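Part-Time Room Reset and Cleaning Assistant -- Linstead Floor, Ristasbridge

Posted by the Plarham office, December
2 comments | 14 shares

Plarham is hiring a part-time assistant to keep the Linstead floor in Ristasbridge tidy. The floor is 2,000 square feet, mostly carpeted, with a bathroom vanity and open work areas.

You will pick up litter from the carpet, wipe down the whiteboards, clean the sink and the marble countertop, and put toothpaste and other small items back in their places. Stools and partitions go back where the floor plan shows them.

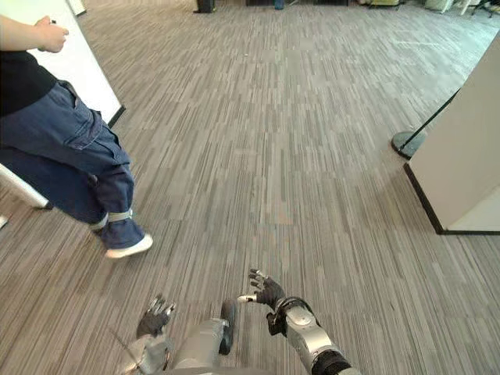
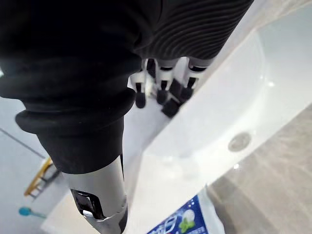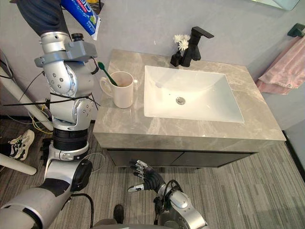
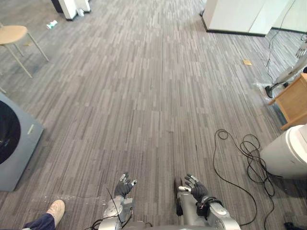 Shifts start at 4 p.m. and run three hours, four afternoons a week. Two weeks of paid training come first -- you will work alongside the morning assistant until you know the layout.

You should be able to bend, kneel and lift 25 pounds. Cleaning experience helps but is not required. We supply gloves, cloths and all cleaning products. Please do not bring your own sprays, as some of them mark the stone.

Wages are paid every other week through Hashmi, our payroll firm. Parking behind the building is free after 3 p.m.

To apply, send a short note with your work history and the afternoons you can work to the Plarham office, or leave it at the Linstead front desk. We will call applicants for a short visit before the end of the month.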